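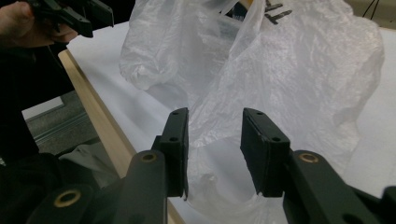
6.2 Comparing finger pads on thin film

Thin film is the hardest item in the Tineo pad comparison and is run last, after the rigid blocks and the cloth. Use the same hand-held gripper for every pad type so that only the pad changes. Set the fingers open, with the flat inner faces of the two pads toward each other and a crumpled white plastic bag on the table beyond the gap. Scuffed edges, as on the black pads fitted to this unit, are acceptable for testing; a scuffed inner face is not.

1. Check that the ring bushings in both finger arms are fully seated.
2. Close the fingers with nothing between them. The inner faces must meet along their full height.
3. Crumple the bag by hand and put it down without flattening it.
4. Approach with the fingers open, close on a single fold, and lift.
5. Hold for 10 seconds. Record hold, slip or miss on the pad sheet.
6. Release, crumple the bag again and repeat until 11 lifts are recorded.

NOTE: Discard the first lift after a pad change. Score the remaining 10.

CAUTION: Keep the free hand clear of the finger linkage while closing.

If a pad misses on more than two scored lifts, repeat step 2 before changing to the Lovitz pads.

Tineo Gripper Evaluation Guide | Section contact: Rosalie Rüegg | Back to top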